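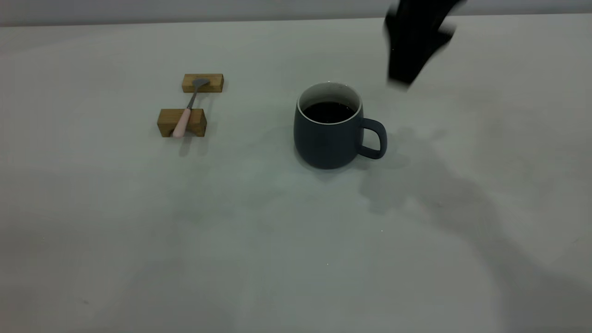
Gripper plans fine to the mug but freezes over the spoon - planner or perception?

Posted by mugshot_monty in Software > Motion planning
Jun 1, 2025

Hi all, hoping somebody has seen this one before I rip out half my stack. I have a tabletop setup with one arm, one fixed camera, and a task I thought would be a warm-up: pick up a spoon that's propped on two wooden blocks, put it in a mug of dark liquid, back off. I'm running Obura for the planning and Pletach for the pose estimates, with a little behavior tree on top that I wrote myself (so feel free to blame that first).

What happens is the arm leaves home, swings past the mug nicely, gets to the pre-grasp over the spoon and then just hangs there. The log says "no valid approach in 700 samples" and after a timeout it gives up and goes home. Then maybe one try in five it goes through without a complaint and drops the spoon in like it had been doing it all its life! Same code, same config, I haven't touched a thing in between.

Stuff I already tried:

Raised the sample limit. It takes longer to fail.
Swapped the planner seed. No pattern that I can find.
Turned off collision checking against the table (I know, I know, I had my hand on the stop button). It failed anyway.
Re-did the hand-eye calibration, which I last did in March.

The spoon pose looks OK to me in the viewer. It has a dull metal bowl and a pink handle, and the overlay sits right on the handle every time. The blocks are in the planning scene as two boxes. The mug is a cylinder with a box stuck on for the handle. Any ideas where to look next? I'd love to keep Obura if I can, I've got a lot of other tasks built on it.

Montserrat Arellano

Look at your blocks before you look at your planner. "No valid approach" in Obura is thrown after the collision filter, so the samples exist and every one of them is getting tossed. Table checking off and still failing means something else in the scene is eating them, and the two things closest to your fingers are the blocks.

I'd bet on padding. The default padding in Obura is 11 mm on every side of every object, and for a spoon resting on a block that's awful. The handle lies right up against the wood, so the padded box swallows it, and a finger can't get to the handle without being "in collision" with the block. Then the pose estimate wobbles a hair from run to run, and sometimes the handle pokes out of the padded volume just far enough. There's your one in five.

The other thing is the shape. If one of your blocks is an arch, like the near one in my set, and you have it as a solid box, you've filled in space that's really open. It probably won't rescue this particular grasp but it'll bite you later if you ever want to reach in low.

What I'd do, in this order:

Dump the rejected samples with the collision pair printed. It's a flag on the sampler, off by default for some reason.
If it says finger vs. block, set padding per object and leave the mug alone. You want the mug padded, there's liquid in it.
Add the spoon-to-block contact to the allowed list for the grasp and the first bit of the lift, then take it back out.
Then go back to your original sample limit. I run 246 on a nearly identical layout and it's plenty.

I have the same task on my bench, blocks on the left and the mug off to the right, so I can tell you what I check at the end of a run. I don't trust the gripper width to tell me the spoon got there. I wait for the arm to clear the view, grab one image, and ask Pletach for the spoon again with the mug as the parent. If the handle comes back leaning over the rim and the blocks are still both where the scene says they are, I call it good. That second part matters more than you'd think - a nudged block means your next run starts with a wrong scene, and then you get failures that look exactly like the one you posted.
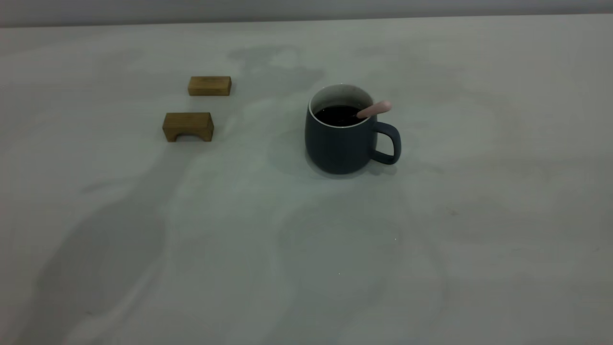
Success check view: spoon in the mug, both blocks clear, arm out of view.

One more tip on that check. Watch the shadows. My light is dim and the shadows on the table come out soft and patchy, and with a low threshold Pletach would now and then hand me a third "block" that was nothing but a gray smudge. Raising the confidence cutoff for wood objects fixed it for me. I'd check whether you're getting ghosts in your scene too, particularly with the arm throwing a big shadow of its own during the approach.

tableleg

had this on Wendach too, not Obura. just restart the node between runs, worked for me

p_okra

Montserrat's answer is the one to follow, but I'll add a thing about the behavior tree. If your scene update is a parallel node next to the plan request, you can end up planning on a scene that's a tick old, with the arm's own shadow or even the arm itself still baked in as an obstacle. Put the update first in a sequence and make the planner wait for it. I also log the age of the scene in ms with every plan request. Mine was 525 on the bad runs and next to nothing on the good ones, so that was a pretty loud hint.

Restarting the node (see above) clears the old scene, so it may well "work", but you don't want to ship that.

mugshot_monty

Update! Printed the collision pairs and it was finger vs. near block on every rejected sample. Dropped the padding on both blocks, allowed the contact for the lift, and it's now planning on the first try. And yes, my near block is an arch and yes, I had it in as a box (oops). I'm going to model it properly with Tuta's mesh tool this week. I moved the scene update ahead of the planner too, while I was in there. Still have to add the final check with the mug as parent, but I've marked Montserrat's answer as the fix. Thanks so much, both of you - and tableleg, I did try the restart, it failed on the second run.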